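Colgante Boros, serie Fauna

El colgante Boros reproduce la figura de una nutria europea en reposo. Pertenece a la serie Fauna de la firma Dimeo y se suministra con cordón regulable y estuche de cartón.

La nutria es un mamífero semiacuático de cuerpo alargado y cola robusta, que habita ríos y lagunas.
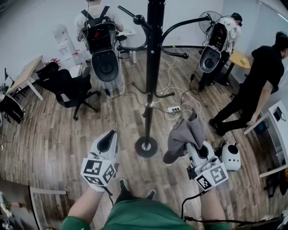
Camisa verde de manga corta y calzado oscuro.

Edición limitada a 200 unidades. Plazo de entrega: 5 días laborables. Se admiten devoluciones durante los 7 días siguientes a la recepción, con el estuche original.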